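# Sorting out the mug situation

Every kitchen has more mugs than people. Mine got to the point where opening the cupboard was a contact sport, so one wet Tuesday I had a proper go at it. It takes an evening if you don't stop to reminisce.

**You will need:** a clear stretch of worktop, a soft mat, a cloth, bicarb, and a box you're prepared to see leave the house.

1. Get every mug out. Check the car, the shed and the bedside table.
2. Run a finger round each rim. Chips go in the bin, however good the holiday was.
3. Line the survivors up along the back of the worktop and keep the mat in front for inspecting them one at a time.

Don't sort by colour yet. A plain white mug and a black one with a black inside do the same job, and the black one hides tea stains for years. Look inside the dark ones with a torch, and brace yourself.
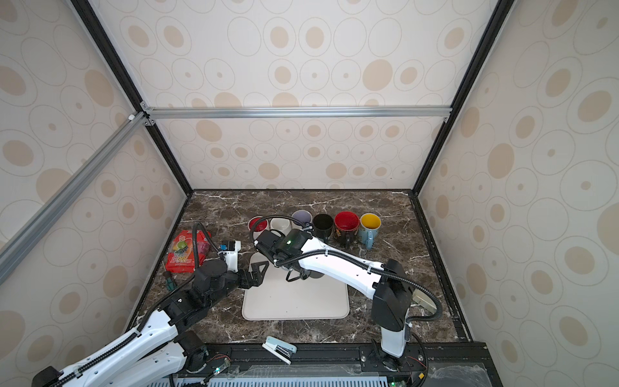 Once they're in a row you can be ruthless. Pick each one up by the handle as if it were full. If two fingers won't go through, out it goes. My Bomance espresso thing failed at once, having held nothing but paper clips since I bought it.

Stains come off with a damp cloth and a pinch of bicarb. Anything under 200 ml is an egg cup with ambitions.

4. Put the everyday ones back at the front, handles all pointing the same way.
5. Hang the overflow on hooks. I used the Rorard ones; the Ullby rail needs a drill and a better temper.
6. Tape the box shut before Lionel Coste comes round and rescues half of it.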